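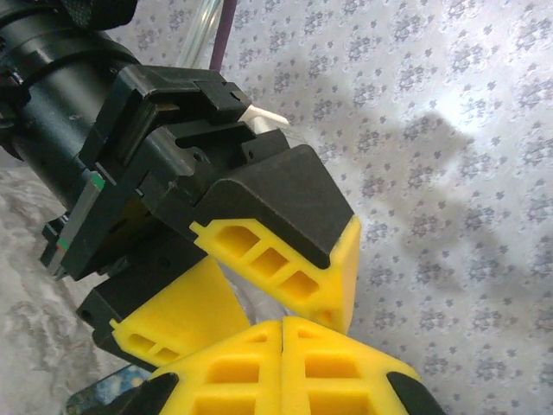
Replacement intervals for gripper finger pads, and what should be written down

I am responsible for the written procedures at a small workshop in Purkstead which uses robot arms to handle folded textiles and light packaged goods. Our current procedure says only that pads are to be changed "when worn". At our last internal review it was pointed out that this wording gives an operator no means of deciding. The pads concerned are of the bright yellow kind with rectangular pockets in their sides, fitted to black finger blocks, and they are handled as a separate spare part. We hold a cycle counter for each arm, and the arm which prompted the review stood at 1571 cycles on its present pads. I should be grateful for advice on three points. Is there an accepted interval for changing such pads? Should the whole set be changed together, or only the pad which shows damage? Lastly, should dust and scuffs on the housing behind the pads be entered in the same record, or does that belong to general cleaning? I would add that the loads are light and that the arms are fenced during normal running, although operators do enter the area, under the isolation procedure, in order to inspect them.

Posted by Procedures_Purkstead, 25 Oct 2020

Yara Qudah

There is no general interval that I could recommend to you, and I would advise against copying one from another site. Wear depends upon the surface being gripped, the closing force and the shape of the part. The proper starting point is the maker's manual for the gripper. If the manual gives a figure, that figure is your upper limit until you hold records which support a different one.

If the manual is silent, the practice we adopted at Ostton may be of use. Pads were inspected every 1000 cycles and at the start of any new job, whichever came first. The inspection was carried out with the arm isolated and locked off, and the person inspecting kept the key. The written criteria were as follows.

A pad is to be rejected if there is a split at any corner of a pocket.
A pad is to be rejected if its tip has lost its shape when compared with a new pad held beside it.
A pad is to be rejected if it can be moved on its finger block by hand.
A pad is to be rejected if any material has become bedded in the gripping face and cannot be wiped away.

With regard to your second point, we changed the full set whenever one pad was rejected. Mixed sets closed unevenly, and we had a number of dropped items before the rule was brought in. After the change, the gripper was opened and closed slowly with nothing in it, and then tried on a sample piece before the guard was released for normal running.

On your third point, I would keep the two matters apart. Dust and light scuffing on the housing should be dealt with under cleaning. A crack, a loose screw or damage to a cable or air line is a fault, and should stop the arm until it has been signed off by a competent person. An operator should not have to decide which form to use, so our sheet had a single box for "anything else seen", and the supervisor sorted the entries afterwards.

I would also ask you to check your risk assessment. A pad which fails while holding a light packet is a small matter, but the assessment ought to say so, and to state the heaviest item for which that remains true.

Khoury Maintenance Desk

Agree with the above in the main. We change ours at 462 cycles regardless, because we handle rough board and they do not last. You would be throwing away good pads at that rate on cloth.

Please make sure that the counter is set back to nought at each change and that the old reading is written down first. We lost a good deal of history through that.

noltach_stores

Keep 2 full sets per arm on the shelf and mark the date of receipt on the bag. The procedure should also name who orders the next ones. Ours did not, and an arm stood idle for most of July.

I cannot help on the cleaning record.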